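Is the Fokita wrist-view grasping result believable?
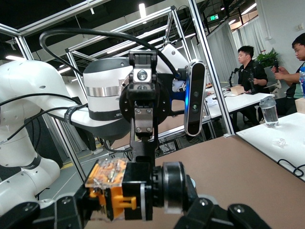 White arm with black gripper and depth sensor, seen over a second gripper.

Posted October 2021

The Fokita write-up says a policy trained on wrist views alone does as well as one that also gets a fixed overhead view. They ran three seeds and left out the failures by object. My supervisor at Skallano wants to copy the method. Am I being too fussy?
Hường Quách

Thibodeau
No, you're not. Three seeds tells you very little, and "as well as" could just mean the test was too small to show a gap. Look at the lighting too. If they trained and tested in the same room, the policy may have learned the room - curtains, ceiling lights and all. I'd ask for the raw trial logs before spending your own lab time on it. We tried something similar in March with seven objects, and the clear plastic ones dragged the whole average down. You'd never have known from the headline number.

Zerkell
wrist only works fine for us, just try it

Thibodeau
Fine on what, though? Same objects you trained on?

Zerkell
mostly yeah. 6 objects, one colour of tabletop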